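## 3. Storage and layout of the work area

The work area at Dudonbridge was reorganised before the main tidying trials began. Until December the shared bench had served two project groups, and small parts were kept wherever there was space. The Arnlow group moved out at the end of that term, which left one long bench, a shelf unit and a set of drawers.

Each item was given a fixed home and a label. Items used daily were kept within arm's reach of the seat – tape, scissors, cloths and pens – and the rest went to the drawers. The label text was limited to two words, as longer labels were not read in the pilot. 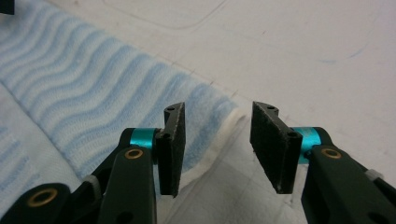
The trial consisted of 4 sessions. In each one the bench was set out in the same untidy starting state and then cleared against a printed list. A session ended when every item on the list was in its home or had been marked as missing. Items placed in the wrong drawer were recorded as errors and left there until the end.

Two problems affected the results:

- The Duan boxes have lids that open towards the wall, so they had to be pulled forward each time.
- The Wustach labels lifted at the corners and were replaced after the second session.

The stock list had been set up for 2,000 entries. This was far more than the bench needed, and searching it slowed the first session. A shorter list covering only the bench was used from then on – the full version is kept in Appendix B.

Drawer order was not tested. It should be varied in any repeat of the trial, with the starting state kept the same.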